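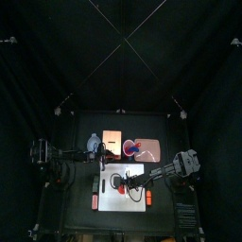 So, ihr wolltet wissen, was ich in diesem Semester eigentlich treibe, wenn ich abends nie ans Handy gehe. Projektkurs Zweiarmrobotik! Wir sind 16 Leute in mehreren Teams, und meins hat sich das Thema Küche ausgesucht. Thread, wird länger.

Unser Team heißt Haven (fragt nicht, war ein Kompromiss um kurz vor Mitternacht). Dabei sind Nithin, Yatziri und ich. Nithin macht die Auswertung, Yatziri trainiert die Modelle, und ich bin meistens die, die an den Armen steht und vormacht, was der Roboter später allein können soll.

Die Aufgabe klingt total harmlos: Küchenkram auf dem Tisch greifen und an einen anderen Platz legen, mit zwei Armen. Jedes Kleinkind kriegt das hin. Ich habe beim ersten Versuch einen Becher quer über den Tisch geschossen.

Das Vormachen ist richtig anstrengend, körperlich meine ich. Man führt beide Arme gleichzeitig und muss dabei ruhig bleiben, weil jedes Zittern mit in den Daten landet. Nach einer Stunde merke ich die Schultern, nach zwei bin ich nur noch schlecht gelaunt und sollte abgelöst werden.

Frau Wiegand, die den Kurs leitet, hat uns am Anfang einen Satz mitgegeben, den ich inzwischen im Schlaf höre: "Langsam vormachen, sonst lernt er eure Hektik." Sie hat leider recht. Unsere ersten Durchgänge konnten wir komplett wegwerfen.

Bis jetzt haben wir 37 brauchbare Durchgänge für die Becheraufgabe. Yatziri hätte gern einige mehr, ich hätte gern Urlaub.

Was mich am meisten überrascht hat: wie viel an den Handgelenkkameras hängt. Von oben sieht man zwar schön den ganzen Tisch, aber ob der Finger neben oder vor einem Griff ist, sieht man von da fast nie. Am Handgelenk dagegen hat man den Becher direkt vor der Nase.

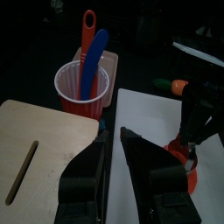 Blick vom Handgelenk: roter Becher mit Besteck drin, rechts der andere Arm an der Schüssel. Und ja, die Karotte ist auch dabei.

Das rote Teil im Becher ist übrigens mein Lieblingsgegner. Oben im Griff ist ein ovales Loch, und Nithin wollte unbedingt, dass wir da mit einem Finger durchgehen. Zwei Abende haben wir das probiert. Zwei! Jetzt greifen wir einfach außen am Stiel, wie normale Menschen.

Das blaue steht schräg davor und kommt gern mit, wenn man am roten zieht. Wir haben lange diskutiert, ob das als Fehler zählt. Yatziri sagt ja, Nithin sagt "kommt drauf an" - wir haben dann ja genommen.

Im Januar ist Zwischenvorführung, da kommt auch Gerd Rieger vom anderen Lehrstuhl und schaut sich alle Teams an. Der stellt angeblich gern während der Vorführung Sachen um. Ich übe deshalb schon mal, freundlich zu gucken.

Falls jemand von euch sowas auch macht: Wie haltet ihr eure Notizen zu den Durchgängen sauber? Bei uns ist das gerade eine Tabelle mit Spalten wie "geht so" und "naja". Tipps gern in die Antworten, ich lese morgen alles, jetzt muss ich wieder an die Arme!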